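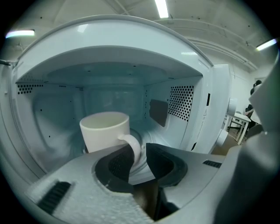 # Pose jump after tracking gap in the microwave task, arm hit the oven door on replay

**Board:** Data collection / Faults and safety
**Status:** open

---

**fasilb**

Logging this before anyone runs the mug task on the arm again.

Replay of a mug-from-microwave episode, Tarkness arm, reduced speed. The approach was normal. With the fingers near the handle, the commanded position stepped sideways towards the hinge side in a single control cycle. The wrist struck the inner face of the door, the force limit tripped and the arm stopped. No one was inside the marked area. Damage: one scuffed finger pad and a door that no longer closes without a push.

The step is in the recorded trajectory, so the arm did what it was told. In the Widik log there is a gap of 500 ms where the gripper pose is flagged as lost. It is then reacquired with an offset. The exporter joined the two ends and cleared the flag.

I have taken the mug task off the replay list. Collection can go on, replay can't.

---

**bethel_k**

Which Widik version, and was the gap filling on or off in the export profile?

---

**fasilb**

Current release. Filling was on. The profile was copied from the tabletop tasks, where gaps are a few frames long and a straight line between the ends does no harm.

---

**zewditu_z**

I would look at the lens before the software. The gripper camera is a fisheye, and once the hand is at the oven most of what it sees is pale, smooth cavity wall. There are very few features to hold on to apart from the vent holes, and those are a regular grid. A tracker can match one row of holes to the next and report high confidence. That would give a sideways offset of exactly this kind.

---

**bethel_k**

Plausible for the offset. It doesn't explain the loss. A bad match would produce a wrong pose with no gap. Something dropped the pose altogether first.

---

**fasilb**

Both could be true. Lost on entry, reacquired on the wrong row.

---

**dsymonenko**

Has anyone ruled out the room? We have bright tubes overhead and the exposure swings when the gripper tips from the ceiling down to something dark.
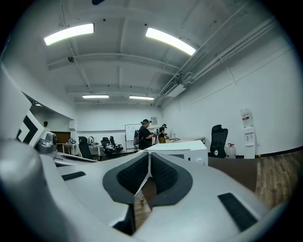

*Gripper camera, wide view of the room with the ceiling lights on*

If auto exposure is still hunting when the hand reaches the oven, the first frames inside could be washed out. I saw that on an older unit in July and we fixed the exposure for the rest of that set. I don't know whether the setting was carried over.

---

**zewditu_z**

It was not carried over. I checked the two units in use and both are on auto.

---

**bethel_k**

I still don't accept exposure as the main cause. I stepped through the episode frame by frame. Brightness settles before the gap begins, and the handle is clear throughout. The gap begins when the hand is moving slowly.

What I did find is that the external view of the marker cube goes at nearly the same moment. If Widik was weighting the markers heavily, then losing them means falling back on the gripper camera, and there is a handover between the two. I would like to see the handover log.

---

**fasilb**

Handover log attached to the internal ticket. Summary: the markers are dropped, the fallback waits for a confidence threshold, the threshold isn't met, and the pose is declared lost. Then it is met, with the wrong match.

So Bethel is right about the loss and Zewditu is probably right about the offset. Daryna's point stands as a separate defect and I have raised it as one.

---

**dsymonenko**

Fine by me. I would still fix exposure before the next set. It costs nothing.

---

**selam_gebru**

I ran a check over the whole export. Criteria: any gap longer than the tabletop limit, with a step of more than 5 mm between the two ends.

| Item | Result |
|---|---|
| Episodes checked | 1,459 |
| Episodes meeting both criteria | 4 |
| Of those, microwave task | 3 |
| Of those, mini fridge task | 1 |

The fridge one is small and I doubt it would have hit anything. It is the same pattern, though: gripper inside an appliance, markers gone, pose rejoined.

---

**bethel_k**

Then quarantine the four and put the rest back. I don't see the case for holding an entire task over three episodes.

---

**zewditu_z**

Disagree. The check only finds steps that come with a flagged gap. If the tracker slips by one row of holes without losing confidence, there is no gap and the check passes it. We have no idea how many of those there are.

---

**bethel_k**

A slip with no gap would still appear as a velocity spike. Run a velocity limit on the wrist and you will catch it.

---

**zewditu_z**

Only if it slips in one frame. A slow drift over a second looks like an operator moving their hand.

---

**selam_gebru**

I can run the velocity check tonight. For drift we would need a second measurement. On the fridge set-up there are markers on both grippers and the door swings open to the side, so an overhead view may keep sight of at least one cube.

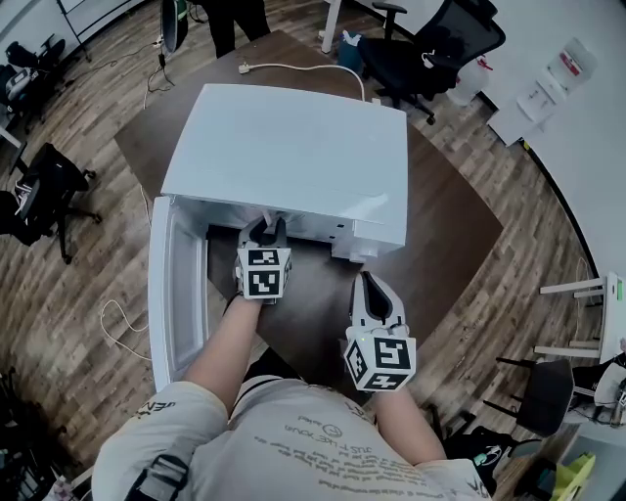

**Household Manipulation Team, Druvudwood**

Proposal from our side, for both appliance tasks:

1. Gap filling off in the export profile. Gaps stay flagged and the episode is split there.
2. Manual exposure, set with the gripper at the appliance opening.
3. Replay controller rejects any commanded step above the per-cycle limit, whatever the file says.
4. Compare wrist pose with the marker pose wherever a cube is visible, and log the difference.

Item 3 is the one I would call the safety fix. The others improve the data.

---

**fasilb**

Agreed on item 3, and I should have had it in place. The Tarkness controller has a step limit, but ours was left at the factory value. A force trip after contact is too late to be the first line of protection.

---

**bethel_k**

Item 1 will break the training loader. It assumes one file per episode.

---

**selam_gebru**

Then the loader needs changing. I would take a broken loader over a joined trajectory.

---

**bethel_k**

I will look at it. For the record, I still think the full hold on the mug task is excessive once the step limit is in.

---

**fasilb**

Noted. The hold stays until the velocity check is back and I have tested the step limit with the oven door removed. Step limit first, then one episode at a time, with a hand on the stop.

---

**selam_gebru**

Velocity check finished. It returned the same four and no others. Drift comparison not started. I need the camera calibration from Daryna.

---

**dsymonenko**

Uploaded to the ticket. Exposure is now fixed on both units.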